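Why Do We Use Bubble Wrap?

Bubble wrap is two sheets of plastic with air trapped between them.

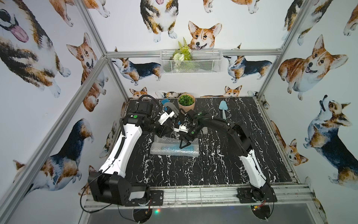

How does it work?

Each bubble is a tiny cushion. When something bumps the package, the air squashes a little and takes some of the push. You can often see the color of a thing through the wrap – light blue, for example.

What should we wrap?

Wrap anything that could crack or scratch. A potted plant needs a box that stands upright. Gardening gloves are soft and need no wrap at all.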